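The Tyranny of the Loyalty Card

My purse no longer closes, and I blame the bakery.

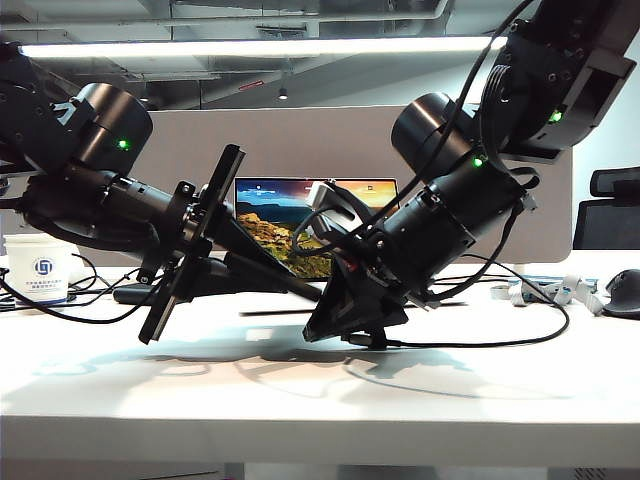
It began with Coppens, where a tenth coffee was free if you had the first nine stamped. Fair enough, I thought, and took the little card. Then the chemist in Plondport wanted me to have one, and the shoe shop, and the garage where I have bought exactly one wiper blade. I now carry 14 cards, most of them promising me something I would never have paid for.

The points are the worst of it. I have 864 with a garden centre outside Histosden, which comes to slightly less than a bag of compost. Last August I drove over there to use up 50 that were about to expire, and spent nearly ten pounds on petrol and a scone. The woman at the till congratulated me.

My neighbour Hilde Dewulf refuses them all. She says "no" before the question is finished, pays, and is out of the door while I am still digging past my library card. I used to think her rude. Lately I have noticed that she pays the same price as I do for bread, and that she gets home first.

A shop that wanted my loyalty could try opening before 10 in the morning, or selling a loaf that lasts until supper. I would walk across Cornodton for that, in the rain, with no card at all.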